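Gripper loses position after protective stop when pulling memory out of desktop towers

Posted in Cell Problems and Faults
Asked by tessel_k on 2026-09-14

We have an arm on a slatted aluminum table that takes parts out of old desktop towers for resale. The tower lies on its side with the panel off and the arm works straight down into it. The controller is a Sostier and the gripper is a Berora electric two-finger with long fingers.

The memory step has gone wrong 14 times since March. The fingers go down, close on the module, start to lift, and the arm goes into a protective stop. I can clear the stop from the pendant. After that the gripper reports a position that is 2 mm off from where the fingers really are, and the next grip either misses or squeezes too hard. We cracked a memory slot that way last week.

Things I have tried: lower lift speed, new finger pads, re-teaching the tray. The force limit is at the default. A power cycle of the gripper fixes the offset every time, but then I have to home it with the fingers inside the case, and I don't like doing that.

Is this the gripper or the arm?

Chun-yin Liu

It is probably both, and they are separate faults.

The stop first. Check that both latches on the memory slot are fully open before the lift. If one is still holding, the arm pulls against the whole board and the force limit trips. That is the limit doing its job, so don't raise it to get past this.

The offset second. I would look at the cable at the wrist. We had the same thing on a Berora with the cables looped around the last joint. When the wrist turned to line up with the slot, the loop pulled tight and the connector at the gripper lost contact for a moment. The gripper stayed powered but dropped counts. Ours had done 1,000 cycles before it showed up.

Our cell, with the fingers down in the case above the board:
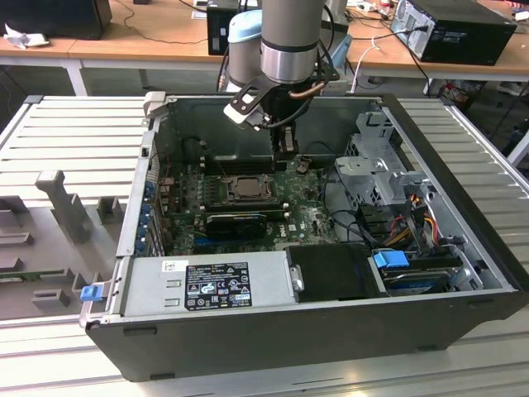 Wrist cables looped beside the gripper bracket, fingers pointing straight down into the open tower.

To test it, move the arm clear of the case, turn the wrist slowly by jogging through its full working range, and watch the gripper status on the pendant. Keep your hands out of the cell while you do it. If the status flickers, replace the cable and leave more slack at the connector end.

Also, never home inside the case. Add a step after any stop that raises the arm straight up to a safe height - slowly, and only once someone has looked to see that the fingers are free - and home there.

rdmoss

Had something like this, swapped the gripper for a Nambiar and it went away. Expensive fix though.

palletjoe

Check your payload setting. If the weight is wrong in the Sostier you get stops for no good reason. Wouldn't explain the 2 mm.

tessel_k

Jogged the wrist this morning and the status drops out near the end of the range. New cable is on order from Pratix. One latch was also not opening all the way on the towers we have been running. I have taken the memory step out of the program until the cable is in, and we are pulling those by hand with the arm powered off.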